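**Second-hand homeware shop to open in Drumetcombe on Monday**

A shop selling used tables, shelving and kitchen storage will open in Drumetcombe on Monday, in the former Tsoukalas carpet warehouse behind the bus station.

The shop is run by Nolalia, a charity which already has a smaller branch in Tetden. It has taken the building on a three-year lease and spent £4,000 on lighting and a new side door. The sales floor measures 310 square metres, more than twice the size of the Tetden branch.

Tables and shelf units will make up most of the large stock. Smaller things such as cups, jars and kitchen containers are to be sold from tables, with prices starting at 50p.

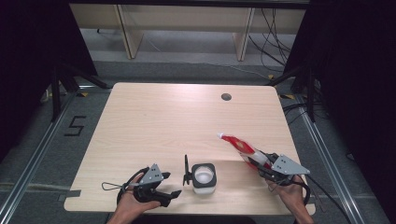
Desks and tables will cost between £15 and £60. Buyers can take furniture away on the day or pay £12 for delivery within five miles. Anything bought and not collected within a week goes back on sale, and the money is returned less the delivery charge.

Nolalia said the Tetden branch sold 2,366 items last year, and that storage jars and containers went faster than anything else on the kitchen side. Jars with working lids are usually gone by the weekend. Plates and saucers are slower to sell, and the new shop will only accept them in sets of four or more.

Donations can be left at the side door from 9am to 3pm on days when the shop is open. Food must be removed from containers first, and glass should be wrapped. The shop can't take mattresses, electric blankets or anything with a gas fitting. Larger furniture can be collected by arrangement, though the waiting list for the van already runs into June.
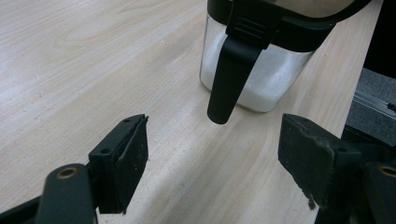 A glass storage jar with a black lid and clip-like handle.

Roughly 200 people filled in a survey on the opening hours before they were fixed. Most asked for a late evening, and the shop will stay open until 7pm on Thursdays. It will close at 5pm on other days and all day on Sundays.

Parking is free for the first hour in the bus station car park. The entrance for customers is on the car park side of the building.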